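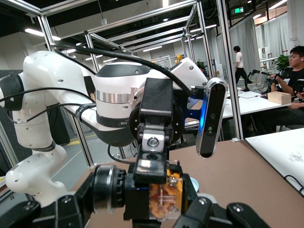 **Fórum Trululari › Casa e Cozinha › Marmitas e lancheiras**

**Tópico: Dois pratos e uma lancheira: alguém acredita nisto?**

---

**pratoraso**
Sexta-feira, 4 de setembro de 2026

Ando a ler no guia da Temley que a melhor maneira de arrumar uma lancheira é pô-la no centro da mesa, com um prato de cada lado, e ir passando as coisas dos pratos lá para dentro. Dizem que se poupa tempo. Eu duvido muito. São mais dois pratos para lavar e a lancheira leva exatamente o mesmo.

Há por aqui quem faça assim todos os dias? Quero respostas de quem faz mesmo, porque de gente que leu o guia já estou servido.

---

**marmita_fria**

Fiz durante 6 semanas. O tempo que ganhei a arrumar perdi-o no lava-loiça. Para uma pessoa não compensa. Para 4 lancheiras seguidas já não digo que não, mas o guia não faz essa distinção, vende aquilo como se servisse a toda a gente.

---

**tampo16**

Discordo. O prato não serve para poupar tempo, serve para ver o que se vai levar antes de fechar a tampa. Deixei de me esquecer de coisas na bancada.

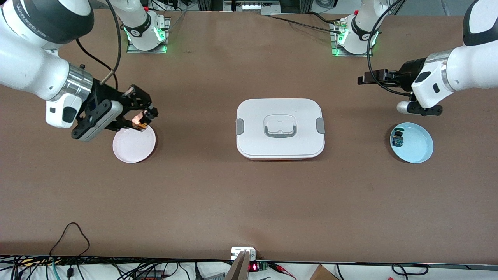 *Lancheira branca ao centro, prato branco à esquerda e prato azul-claro à direita, no tampo castanho.*

Reparem nas cores dos pratos. Um branco e um azul-claro, e já não há confusão entre os dois.

---

**pratoraso**

Reparei, e continuo na minha. No azul está uma coisinha pequena e escura, com partes verde-amareladas e azuis, e para isso bastava o tampo. Se cada objeto precisa de um prato, ao fim de uma semana estou a comprar loiça.

E a cor, desculpa lá, é enfeite. Quem não distingue a esquerda da direita não vai lá com azul-claro.

---

**tampo16**

Eu falei em ver as coisas juntas, não falei em um prato por objeto. Mas pronto, cada um arruma como quer.

---

**ursu_verde**

Entro só por causa da mesa. Tenho um tampo castanho mate e garanto que a loiça clara faz diferença: tudo o que é pequeno e escuro desaparece naquela cor. Andei 2 dias à procura de uma tampinha que estava à minha frente. Com um prato raso por baixo tinha-a visto logo.

Agora, isso é um argumento contra os tampos castanhos. O método da Temley não tem mérito nenhum nisso.

---

**marmita_fria**

Até que enfim alguém sério. Uma folha de papel branco faz o mesmo e vai para a reciclagem.

---

**tampo16**

Uma folha de papel não tem rebordo. Experimenta pôr lá tomate-cereja.

---

**marmita_fria**

Então um tabuleiro. Um só. Comprei um na Pedthorpe, cabe lá tudo e lava-se de uma vez.

---

**pratoraso**

O tabuleiro parece-me razoável, mas ocupa a mesa toda e depois a lancheira fica onde? No guia insistem que ela tem de estar no meio, e essa é a única parte em que lhes dou alguma razão: ao menos não se cruza o braço por cima de tudo.

Vou experimentar com um prato só, o resto diretamente na lancheira, 16 dias úteis. Se me esquecer de menos coisas do que agora, volto cá e dou a mão à palmatória. Não contem muito com isso.

---

**ursu_verde**

Um prato de que cor?

---

**pratoraso**

Do que estiver lavado.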